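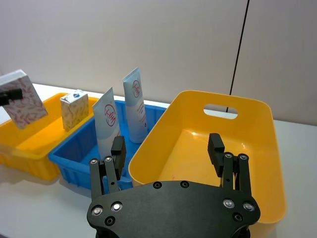
Photo courtesy of Wederach, Drevoldale

I went to Drevoldale in April fully expecting to be bored by a rule book. I mean, 54 rules for moving small packages between bins! But the woman who wrote most of them for the Prornel project at Wederach had me hooked before I'd even found somewhere to put my coat, and I ended up staying until they turned the lights down.

My first question was the obvious one (who needs 54 rules?) and she laughed at me. "It was six when we started," she said. "Every one of the others has a bad afternoon behind it. Somebody reached in, or somebody moved a bin over a little to make room for their coffee, and then we all sat down and wrote a sentence."

The coffee rule is rule five, by the way. No drinks on the robot table, ever, lid or no lid. I put mine on the floor and got a look for that too.

What she cares about most is where the two arms are allowed to be at the same time. Each arm has its own side and its own bins, and the middle is shared, so an arm has to claim the middle before it goes in there. "People think the arms bumping each other is the scary part," she told me. "It's expensive, sure. I worry more about the person who sees one arm standing still and figures both of them are off."

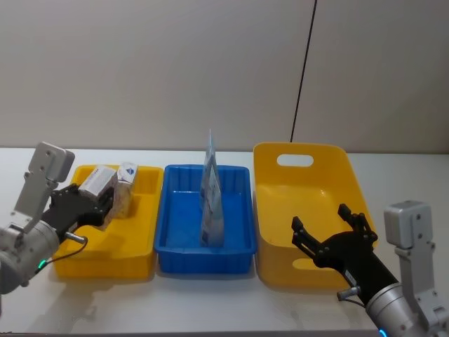 Left gripper on a small box, right gripper open at the big yellow bin.

So that's her favorite rule, and she made me say it back to her: a still arm is a live arm. You don't put a hand over the bins until both arms have been stopped at the switch and you've said "stopped" out loud. Yes, out loud, even if you're alone in the room! I asked if people feel silly doing it. "For a week," she said. "Then they start doing it at home with the blender."

We got into indicator lights after that, and I'll admit I'd assumed a light told you when it was safe to reach in. She really doesn't like that habit. A light tells you what the controller thinks is going on, she said, and you still go to the switch.
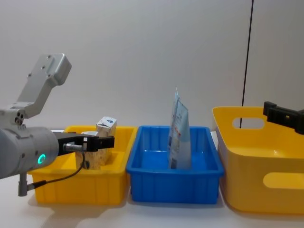
One reader wrote to me after my last robot post that all this sounds like a lot of fuss for arms that only pick up little packages, and that a good collision sensor ought to cover it. I read that out to her. "I like sensors," she said. "Buy the sensors! But a sensor trips after you've been touched. I'd like you to not be touched."

She was just as firm about the boring stuff, like keeping the bins in the same order and not swapping in a deeper one without telling anybody. A new bin means a slow run first, with one person at the switch and hands off the table. 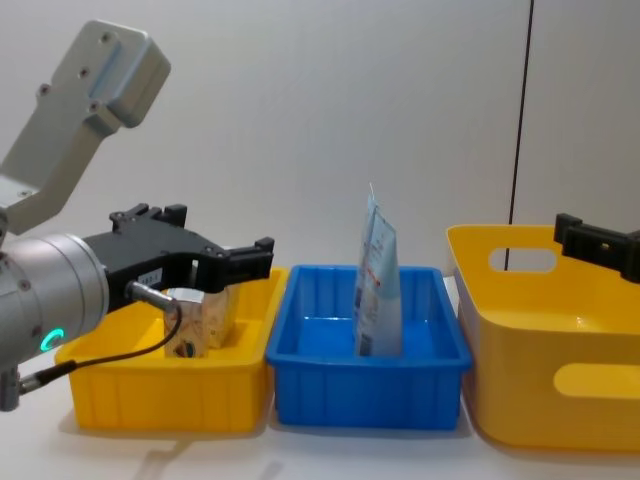
Same thing goes for new packaging. A stiff carton and a floppy pouch don't get the same grip setting, and she wants the setting written on the sheet before the first pick, in pen. They've logged 3000 picks on paper so far, and she keeps the sheets in a binder I could barely lift.

Did she have any rules she'd drop? She thought about that one for a long time. "Rule six says to wipe the table from left to right," she said. "I have no idea why. I wrote it, too." She's taking it out in the next version, and she's promised to send me a copy when it's printed.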